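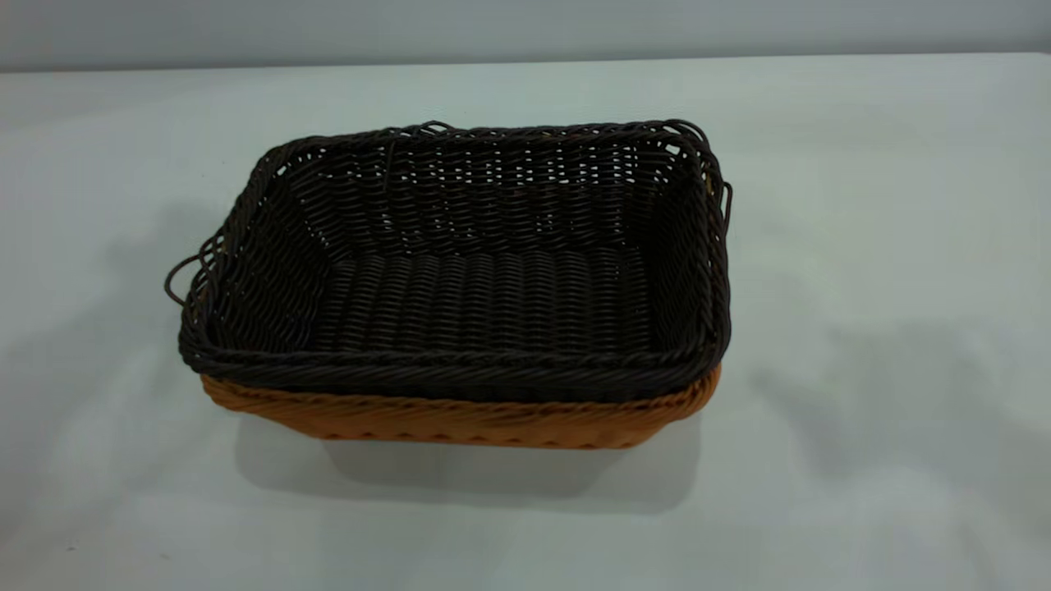 24 November 2025

The hall shelf has been reorganized for the third time this year, and the baskets are the part I keep getting wrong. Notes follow, mostly so I don't repeat the measuring.

The shelf is a Talavera unit with fixed boards. Clear height between boards is fine for any basket I own. Width is the constraint. Two baskets side by side leave no room for the mail tray, so one has to go inside the other when it isn't in use. I bought the tan-orange one first, from a shop in Odville, and the dark one in November to go with it. The listing called them the same size. They are close, but the dark one drops into the other and sits there with its braided rim on show.

## Nesting

Wall angle matters more than stated size. A basket whose sides flare toward the top will usually accept a near match; one with straight sides won't. Check the rims too. A thick rim on the inner basket adds height to the stack and takes up clearance you thought you had.

I weighed the pair on the kitchen scale: 989 g together, 672 g for the heavier one. Neither figure affects the shelf, which is rated well above that, but I do lift them down with one hand.

The weave on the dark basket has open gaps. Small items (batteries, keys, the spare Nillside fuses) go in a lidded box first. Scarves and gloves can go straight in.

Finish is average. Loops of strand stick out past the rim at the corners, and these catch on knitwear. Options are to tuck them back under the braid with a blunt needle or trim them. I prefer tucking. A cut end on this kind of cord is sharp, and if the strand is part of the binding, the braid can start to open.

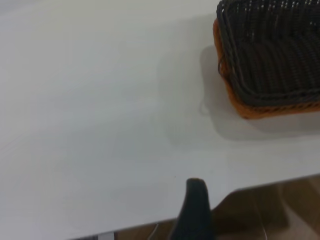
## Current layout

- Top board: mail tray, Bullel lamp.
- Middle board: nested baskets, rim facing out, gloves in the inner one.
- Bottom board: shoes, 4 pairs maximum.

Felt pads under the outer basket are still to do. I have 2 left over from the chairs and need another pair.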